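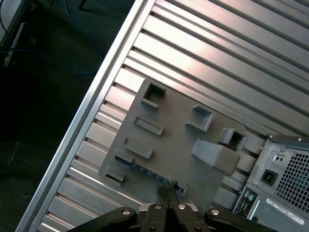
The parts plate on the slotted table, with the memory strip at the gripper tips and the old desktop case beside it.

Memory Swap Arm: Frequently Asked Questions

Last touched in November. Written by Vernon Gosselin, with corrections from Harpreet Lévesque, who disagrees with two of the answers and has been told so.

What is this project supposed to do?
Take a memory module out of a desktop computer and put one in, using an arm and a two-finger gripper at the Stesness shared workshop. That is the whole goal. If you came from the Gikbridge forum thread where someone wrote that we "automated PC repair," please lower your expectations before reading on.

Does it work?
Sometimes. In the log we keep there are 158 insertion attempts with the current fingers, and 70 of them ended with the module fully seated and both latches closed. I have seen people call worse numbers a success. I don't.

Could a person do it faster?
Yes, by a lot. Chantal Carrier can do it while talking to you about something else. Anyone who tells you a home-built arm will save time on this job is selling an arm.

Why memory and not something easier?
We wanted a part that needs to be lined up and then pushed, hard, without bending anything. Memory is cheap when you buy it used and it fails in a way you can feel. Kirsten MacLeod argued for starting with plain pegs in holes, and looking back she had a point.

What computer are you using?
An old Dell desktop with a green board. The side panel stays off and the machine is never plugged in while the arm is moving. Please don't write to ask whether it still boots. We check the board separately and the answer changes.
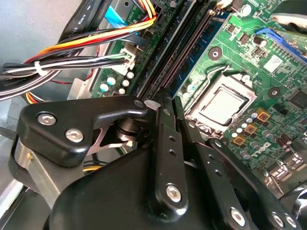 The tight part is everything around the slots. Wiring is the thing I worry about most, and our planning software has no idea that wires exist. It knows the case walls, the board and the slots. A harness that has shifted since the last run is simply not in its world. Before each run a person has to look inside and move the cables back by hand, and I count that as a person doing part of the job.

What is the gray plate for?
It holds parts at known positions so the arm doesn't have to go hunting. Hélène Gauthier drew it, with holders in several shapes so that we could try other parts later. So far the later parts have stayed in her notebook. The holders do their job. My complaint is that a plate like this hides how little the arm can figure out alone. Shift it 2 mm and don't tell the software, and you will see what I mean.

Why not use a camera to find the plate?
We do, for a rough fix. Bare metal under shop lights throws glare, and on a bad afternoon the position it reports wanders. We ended up touching the plate corners with the fingertip and trusting that number more.

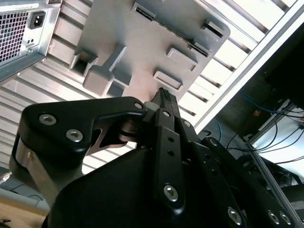
It is slow and a bit embarrassing, but the touch routine gives the same answer when you run it again, and I can't say that of the vision routine. Harpreet thinks better lighting would fix it. He is welcome to buy the lights.

Which gripper should I buy?
I won't recommend one. We tried the Orkby fingertip pads and the Böttcher ones, and the difference was smaller than the arguments about them. Textured tips hold the module better than smooth ones. Start there.

How hard does it push?
We cap it at 50 newtons and stop the arm if it goes over. Don't copy that figure for your own board. Some slots are stiffer, and a flexing board will crack long before your software notices anything odd.

Will you publish the code?
When the success rate is something I'd put my name next to. Kirsten has a copy and is more generous than I am, so ask her.

Can I come and see it run?
The workshop is open to members from 6 p.m. Expect to watch it miss.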